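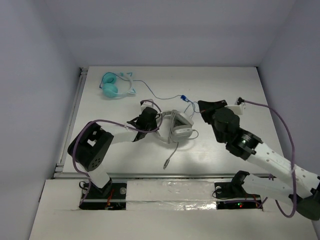

Headphones, cords and tangles: your questions answered

Hello, and welcome to the Grivo headphone library's help page. We lend headphones to families, choirs, language learners and anyone else who would like a pair for a while, and the same few questions come up at the desk nearly every day. Joyce Odera has gathered them together with her answers. If yours is missing, do write to us and we'll see about adding it.

How should I wrap the cord before I bring a pair back?

Loosely, please! Gather it into wide, easy loops, a bit bigger than your palm, and fasten it with the soft tie that came in the bag. If you've lost the tie (we all do, they seem to live under sofas) a strip of ribbon is perfectly fine. What we'd ask you to avoid is pulling the cord hard round the ear cups, as it gets a sharp bend where it goes into the shell, and that is the spot where most of our repairs begin.

Can I wind it round the headband instead?

You can, and plenty of people do. Keep it slack enough to slip a finger underneath, and leave the last bit with the plug hanging free so you can find the end again.

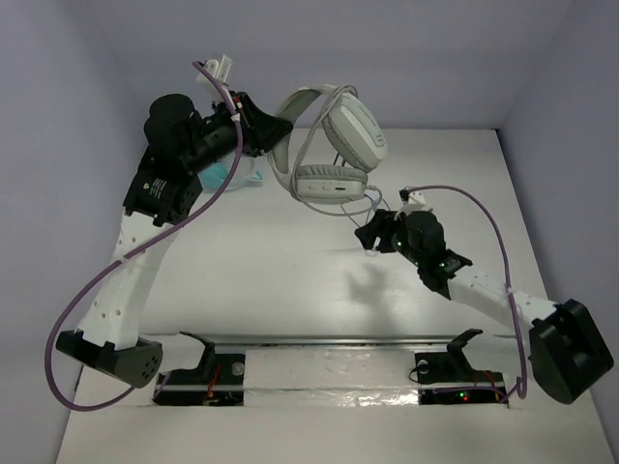 Light grey over-ear pair with the cord looped round the headband.

Mine has come back out of the bag in a dreadful knot. Any tips?

Put the kettle on first. Then lay the headphones on a clear table, find the plug and work backwards from there, easing the loops open with your fingertips. Tugging at the ear cups only draws the whole thing tighter. If there's a knot that won't shift after a good try, leave it in and bring the pair to us as it is. Thaís Rocha has endless patience for this sort of thing and a blunt crochet hook that works wonders.

How do I clean the ear cushions?

A soft cloth, barely damp, wiped round each cushion and then left to air until it's dry. Please don't use kitchen spray or scented wipes, which leave a smell that the next person will notice straight away. Creases in the cushions are quite normal on a pair that has been well loved. Splits and flaking are another matter, so tell us and we'll fit new ones.

Do you have any for children?

We do, and the ones with cat ears are by far the most asked for. Hold them by the band when you pick them up, never by the ears, and pack them at the top of your bag with nothing heavy over them. You can reserve a pair for up to 2 weeks, and in November it's wise to ask early as the schools start their listening projects then.

What is the best way to store them at home?

On a hook or flat on a shelf, away from radiators and sunny windowsills. I keep mine in a shallow Lema tray in the hall, one pair to a tray, and the cords have stopped finding each other in the night. A drawer will do if it's roomy, but please take the chargers and spare keys out of it first.

I've mixed up two pairs. How do I know which is yours?

Every pair we lend has a number on its bag tag and the same number on your slip. If you can't find either, email us the colour and the shape of the cups and we'll work it out between us. A lady returned her own pair last spring and took ours on holiday, and it was all sorted out very cheerfully over a postcard.

Is there a charge if something breaks?

Not for ordinary wear. For a lost pair we ask for £20 towards another, and if that's difficult, have a quiet word with Joyce and we'll come to some arrangement.

When can I drop them off?

Any time the desk is open, or through the returns hatch on a Sunday. Please use the padded bag for the hatch, as it's a longer drop than it looks, and tuck the plug inside before you close the zip.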